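The planner had been thinking for 80 seconds when I went to make coffee, and it was still thinking when I came back. The task was to put two sneakers on a shelf. The shelf had two levels, both vacant. The sneakers were on the floor in front of it. I had written the planner myself, so I had only one person to be annoyed with, and he was already out of milk.

We were in the old Karam building then, on the Ullmont side of the river, five of us and a heater. The company was called Rokirent. The idea was that you would rent a robot by the month to keep your house in order, and when it was done you would send it back in September, like a textbook. The robot side of this was in good shape, meaning that a factory somewhere had promised us some. In the meantime we had a simulator, and in the simulator there was a narrow room with a wood floor, a glass door and a fence outside it, and I spent more hours in that room than I spent in my apartment. It had better light.

The log scrolled up while I stirred.

*Goal: shoes on shelf. Candidate plans: 600. Evaluating.*

Six hundred. I had asked for a number of candidates and then forgotten I had asked. My mother could do this job with one candidate, and with her foot.

I killed the run and turned the limit down to 15. The planner came back at once, brisk as a waiter, with a plan I didn't care for. It wanted to move the shelf to the shoes. I read through the steps twice and could find nothing wrong with them. The goal said *on*, and on is on. If you slid a shelf under a shoe with enough conviction, the shoe would be on it.

I added a cost for moving furniture. The planner thought this over and proposed pushing the shoes up against the shelf until they touched it, then declaring contact. I added a rule about height. It proposed the top of the shelf, which was legal, and which I would have accepted by then from a child or a dog, but the customer story said *inside*. The customer story was taped above my monitor. It had been written by someone in Stustatley who had never met us and who believed in the phrase "a place for everything."

So I typed *inside*, and ran it again, and for the first time all day both arms moved.

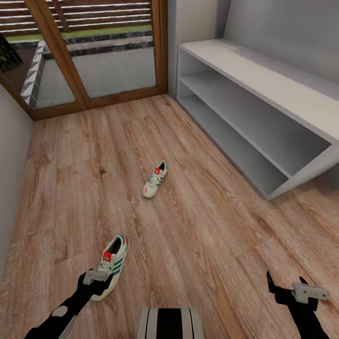
*Run 6. Left gripper over the near shoe, right gripper over the floor.*

I stopped the clock there to look at what it thought it was doing. You can do that in a simulator, and it is the main advantage the place has over life. The left arm had picked out the closer sneaker and was holding its gray fingertip above the lower half of it. The right arm was over bare boards by the shelf, holding nothing, and according to the log it was doing this with 80 percent confidence.

I opened the perception panel. The near shoe was there, labeled *shoe*. The far shoe was there too, farther out on the boards with its toe pointed back toward us, labeled *shoe*. And a third object was listed, at the right arm's position, labeled *shoe (inferred)*.

It took me most of the coffee to find it. Months before, in a fit of tidiness, I had written a small module that knew about pairs. Socks came in pairs, gloves came in pairs, and shoes came in pairs, and if the camera saw one and lost the other behind a table leg, the module would hold a spot in the world where the other one ought to be. I had been proud of it. I had used the word *object permanence* in a meeting.

But the module had also been told that a pair sits close together. The two sneakers were nowhere near each other. They matched in every particular, green stripes and red tongue labels and all, and it had looked at the distance between them and decided they were strangers. Each of them, in its view, was missing a partner. It had guessed where the near one's partner must be and sent the right arm over to get it.

I checked the far one. It had a partner coming too. The planner simply hadn't gotten around to it.

There is a setting for this. I found it in the config, in my own spelling, `max_pair_distance`, and beside it a comment, also mine: *should be plenty.* I had picked the value by looking at my own shoes by my own door, back when someone else lived there and had opinions about the hallway.

I looked down. I had one boot on under the desk. The other was over by the heater, where I'd kicked it around lunch, lying on its side.

I raised the number. Then I raised it again, to cover the heater.

With the clock running, the inferred shoe blinked out of the list and the right arm stopped where it was. The log said *replanning*. I had been ready for another long wait, but it took hardly any time, and when the new plan came up it was four lines long. Grasp near shoe. Place, lower shelf. Grasp far shoe. Place, lower shelf. It read like something you would leave on the counter for a house sitter.

I ought to have pressed go. The heater clicked. I went and got my boot first, and put it on, and then I took both of them off and stood them under the window with the toes lined up, and felt watched.

Then I pressed go. The left gripper closed on the near sneaker, lifted it, carried it over the boards to the shelf, and set it down inside with such care that I said "good" out loud to a text window. It went back for the other one. It picked that up by the heel and brought it across, paused at the lower shelf, and started to think.

*Goal: shoes inside shelf. Lower compartment: occupied (shoe). Candidate plans: 15. Evaluating.*

I put the boots back on and went out for milk.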